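Search this site
Search notes
Go

26 July 2022

Okay, notes on the sitting practice trial before I forget everything. I'm six days into the noting method now (the one from Johanna Gruber's handout, where you label whatever comes up with one plain word and let it go) and my labels are getting lazy. Everything is "thinking." Till says his were the same until he split "planning" off from "thinking," and then he found he was planning almost the entire time! So I tried that this morning. Planning, planning, itch, planning, car outside, planning. Quite humbling.

Session ran 31 minutes instead of the usual because I didn't hear the bell. I'd left the timer set to the quiet chime from the Grivthorpe weekend. Changed it back.

What I'm really trying to work out is whether the label comes before or after I've noticed the thing. Nerea Alcaraz thinks the noticing is already finished by the time there's a word, so the word is a sort of receipt. I'm less sure. With anger I get the tight jaw first, then the word, and then the jaw loosens a bit, as if the word did some work. With sadness there's no such order at all, it's just there, all over, and the word feels silly. Need more sittings with this. Also need to stop hoping for sadness so I can take notes on it.

Eating exercise: still the hardest part for me. Rommel's version is to put the food down between bites and note the wanting as well as the taste. I manage 4 bites, maybe, and then I'm off in some old argument and the plate is half gone.
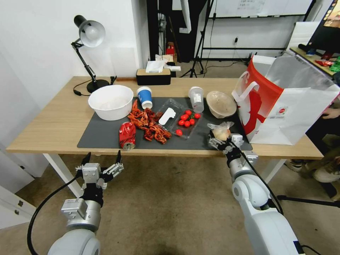
Crayfish shells, crushed can, cup with the lid on.

Visitación Collado read my write-up of last October's retreat and circled every place I'd written "I failed to." There were a lot of circles. Her question in the margin was, who is keeping score? I wanted to argue with her, then I noted "arguing," which made me laugh out loud in the middle of the Dinell reading room. Going to rewrite those pages with just what happened and leave the grading out.

For the group: Plisavden handouts are in the green folder, please don't take the last copy. Till wants us all to keep the evening log to 300 words, and I'm for it, mine have been turning into letters. If you skip a day, write "skipped" and carry on, no essay needed.

Still open: does noting make me calmer, or just busier in a quieter way? I'd like to try one sitting with no labels at all and compare. Rivas people apparently do alternate days. Ask Johanna if that messes up the trial or if it's fine.

Knee is okay with the second cushion.

Contact | Copyright 2022 Practice Notebook | Back to top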